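Our Table, From Garage to Kitchen

24 February 2026

Okay, so a few of you have been asking about the table, and I promised I'd put everything on one page. I'm finally doing it! The short version is that we bought a big, pale, beat-up wooden table from a secondhand place out in Pevley, dragged it home, and have been eating, gluing, painting and arguing on it ever since. I never did get the whole thing in one good photo (it's always covered in stuff), so this gallery is mostly me talking, with the tabletop itself further down.

We paid 300 dollars, which I thought was steep until I tried to lift one end. The man at the shop had it listed as item 3110 on a little paper tag, and I kept the tag because I'm sentimental about that kind of thing. It's in the junk drawer with the dead batteries.

Getting it home

The drive from Pevley to Cotmont is all hills, and we had the table upside down in the back of a borrowed truck with its legs in the air like a cow. It rained for the last stretch. We stopped twice to pull the tarp back over it, and the second time I just sat there holding a corner down through the sliding window. My sleeve was soaked to the elbow!

The spot by the window

It wouldn't go through the kitchen door, so it lived in the garage until May. Then we took the legs off (13 bolts, one of them rusted solid) and carried the top in sideways. I'd planned to put it against the wall but it looked so much better out in the light that we moved the bookcase instead. You do have to squeeze past to get to the pantry. We've all learned to turn sideways with the groceries.

What I put on it

I tried three finishes on scrap pieces first. The Ploria oil came out too yellow for me, and the second one smelled so strong I had to leave the house. I ended up with a plain wax from Deschamps, the kind in the flat tin, and I rub it on with an old T-shirt whenever the wood starts looking thirsty. It doesn't hide a thing, so if you want a table that looks brand new, get a different wax — or don't have a family.

The top, up close

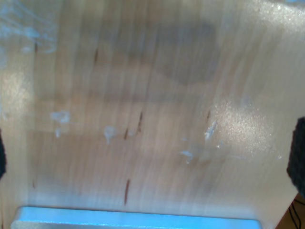 Pale streaks, smudges, a little drip shape, and those thin reddish-brown lines running through the tan. I've thought about sanding all of it back and I keep not doing it. The bright blue is there too, right along the bottom, and I love that color against the wood.

Marguerite-next-door types will tell you to sand, and so did one reader, who wrote in to say that white marks on waxed wood will often lift with a soft cloth and a bit more wax, and that I should try that on a hidden corner before I go anywhere near sandpaper. She did hers over a long weekend and said the worst part was keeping the cat off it.

I'm going to give it a go on the pantry end, where the groceries will cover up any mistakes. Next on the list is chairs. We have five and none of them match, and one is a step stool. If you spot a decent set anywhere near Cotmont, leave me a comment!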